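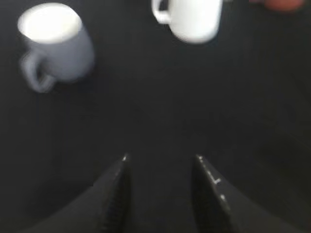 The grey-blue mug.

I bought the Grundden sowing tray in March, after two springs of growing my vegetables in yoghurt pots on the windowsill. I wanted to use it for one full season before I write my opinion, so this review comes late, but I think it is more useful like this.

The set has a base tray, a cell insert with 144 small cells, and a clear lid with two sliding vents. There is also a piece of felt mat which brings water from the base to the cells. I sowed two kinds of lettuce, basil, leeks, parsley and some old coriander seed that Fatemeh Hosseinzadeh from the next allotment gave me. She has the Nesuler tray, the heavier one, and we compared them many times over the fence.

First the good side. The cells are deep for their size, and the roots of the leeks came out straight. Under each cell is a hole big enough for a pencil, so you can push the small plant up from below without pulling its leaves. With my old pots I broke many stems in this way. The felt mat works well too. I went to my sister for four days and everything was still standing when I came home.
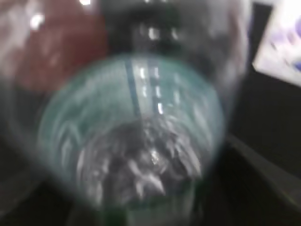

Watering from above is the weak point of the Grundden. The cells are filled to the top with compost, there is no raised edge, and a strong stream washes the small seeds into the neighbour cell. I had basil growing among my lettuce for this reason. A watering can is too rough, even with the fine rose. What I use now is a plastic bottle with small holes in the cap, a translucent one with a pale green-blue tint, like the one in the photo, and I press it very gently. For lettuce and basil, which have fine seeds, I would water only from below until you see the first leaves.

The lid I like less. It is thin, and one of the vents became loose in the second month. It still closes, but I must hold the other side with my thumb. The lid is also low. My leeks touched it in the third week, and I had to take it off earlier than I wanted, when the nights were still cold. The Nesuler lid is higher and Fatemeh could leave hers on.

About germination I can say only what happened with me. From the first full tray I had 80 good lettuce plants, more than we could eat, and I gave many away. The parsley was slow, but parsley is always slow. The coriander did not come at all, and I blame the seed and not the tray.

For the compost I used the fine one from Dehghan, passed through a kitchen sieve. If you put normal garden compost with pieces of bark, the cells do not fill evenly and the felt cannot reach the roots.

Cleaning takes patience. The corners of the cells are sharp and the old soil stays inside. I leave the insert in warm water for one evening and then use a bottle brush.

Would I buy it again? Yes, for lettuce, leeks and herbs. For tomatoes or courgettes take something with bigger cells, these are too narrow after two weeks. I give it four stars from five, and the missing star is for the lid. Spare lids are sold separately, and I have ordered one for next spring.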